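Checked tablecloth

Print this article | E-mail this article

A checked tablecloth is a table covering printed or woven with a repeating pattern of squares. The term takes in two quite different constructions. In the woven type, bands of dyed yarn cross at right angles and the squares appear where the bands overlap. In the printed type, a plain ground is marked with a grid of thin lines, and the squares are simply the areas left between them. The printed type is sometimes sold as "tile check" or "windowpane check", although the second name is also used for a woven suiting cloth.

Printed grid

The usual arrangement is a pale ground with white lines, or a white ground with colored lines. Pale green, pale blue and cream are the common grounds. Line width is kept small in relation to the square, so that from standing height the cloth reads as a single color with a faint division. Grids may be set parallel to the hem or turned to run at an angle to it; an angled grid wastes more cloth at the cut but hides a crooked hem.

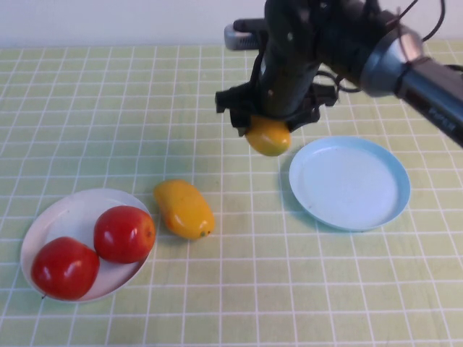
Printing is done in one pass where the lines are reserved (left unprinted on a white base) and in two passes where they are laid over the ground. Reserved lines do not crack, as they carry no ink of their own. Overlaid lines are brighter at first and tend to wear along the table edge, where the cloth bends. The Skirkico mill at Fostham produced both kinds, and its trade list gave 13 ground shades, nine of them offered with white lines only. The same list sold the cloth in bolts and in cut lengths with a turned hem.

Materials

Cotton, polyester blends and coated cloth are all used. Coated cloth consists of a woven or nonwoven backing with a vinyl or acrylic face. It is wiped clean and is not machine washed. Weights for household coated cloth commonly start at 225 grams per square meter; below this the cloth lifts at the corners and needs clips. Uncoated cotton drapes better but takes stains from fruit juice, tea and cooking oil, and should be rinsed in cold water before the stain dries.

Creasing

A grid shows distortion that a plain cloth conceals. Where the cloth is pulled, folded or laid over an uneven top, the lines depart from straight and the squares close up on one side. Coated cloth that has been stored folded keeps its creases for some days. It may be relaxed by laying it face up in a warm room, or by passing a dryer on a low setting over the back. Ironing the face is not advised. Rolling on a cardboard tube avoids the problem – most suppliers ship longer pieces this way.

Use with tableware

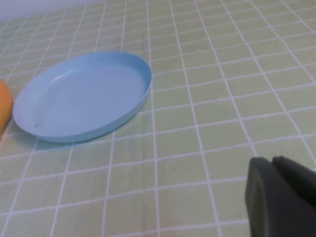

Tableware for a pale checked cloth is generally chosen in plain colors, and low forms are preferred for cold food and fruit. Plastic is common in kitchens and canteens, where breakage matters more than finish. A shallow light blue plate with a low raised rim is typical of the class: the flat floor gives a steady base for whole fruit, and the rim stops smaller pieces from rolling off. A matte floor shows knife marks less readily than a glossy one but holds fine dirt, and should be cleaned with a soft brush. Patterned plates are harder to match with a grid, and are normally limited to a single band at the rim.

Round plates are placed without regard to the lines. Square plates and place mats are lined up with the grid or set clearly across it, as a small error of angle is easily noticed.

Sizing

The size of a cloth is found by adding twice the intended drop to each dimension of the table top. Drops of 6 to 12 inches are usual for daily use. Where the grid is large, the cloth is centered on a line or on the middle of a square, so that the part squares at opposite edges are equal.

Trade names

Kustesar – coated cloth, small square, sold by the roll.
Jelínek – printed cotton, angled grid, hemmed.
Skirkico – see Printed grid.

Related articles

Gingham
Oilcloth
Place mat
Plate (tableware)
Table runner

Contact | Copyright | Back to top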